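Maintenance notes on the two-arm table at Flarnden

11/6/23

The two-arm table at Flarnden has now completed 1329 recorded runs since it was assembled in February, and it seems a suitable moment to set out how it is maintained. Several readers have written to ask, most of them responsible for a similar cell of their own.

The weekly inspection begins with the bases. Each arm is held to the table by its clamp, and the clamps lose a little of their grip over time. The bolts are marked with a line of paint when tightened, so that any movement shows at once. At the last inspection one bolt on the right-hand base had turned by a few degrees. It was tightened, marked again and entered in the log as item 357.

The cables are examined next. The left arm carries its cables along the outside of the links, and the loops at each joint must be long enough for the full range of movement. The correct length was found by trial, and the first attempt was too short. Each joint is moved by hand from one end of its travel to the other with the power off, and any tie which has slipped is replaced. The cables on the floor are checked for crushing at the same time - a chair leg will do more harm to a cable than a month of ordinary use.

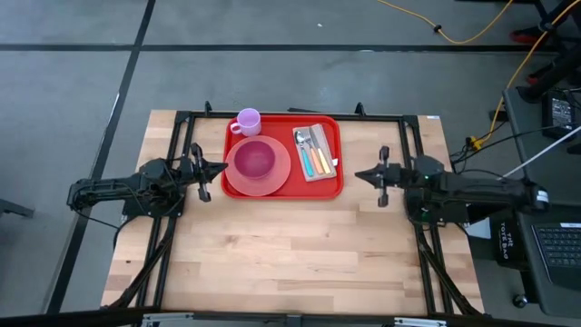
Alignment follows. The fingers of each gripper are closed on a steel gauge and the gap is compared with the figure from the previous week. A difference of more than half a millimetre means that the finger must be removed, cleaned and fitted again. Spare fingers come from Sedetetti and have been satisfactory, although the most recent order took 23 days to arrive.

After alignment the table setting task is run at reduced speed, first with the left arm and then with the right. Cutlery is the more demanding part of this test. A gripper that is slightly out of line will often manage a cup and then fail on a spoon handle, and for that reason the cutlery is never left out.

The control software is Rultatum, and its settings are copied to a second disk before any change is made. This rule was adopted after an update in the spring removed the joint limits, and half a day was spent entering them again from paper notes. The procedure for restoring them was kindly supplied by the workshop at Assunção, where the same fault had already occurred.

Two matters remain open. The left shoulder joint makes a faint clicking sound when it starts from rest, and its cover will be removed at the next inspection. The emergency stop also requires a longer lead - the present one does not reach the operator's chair.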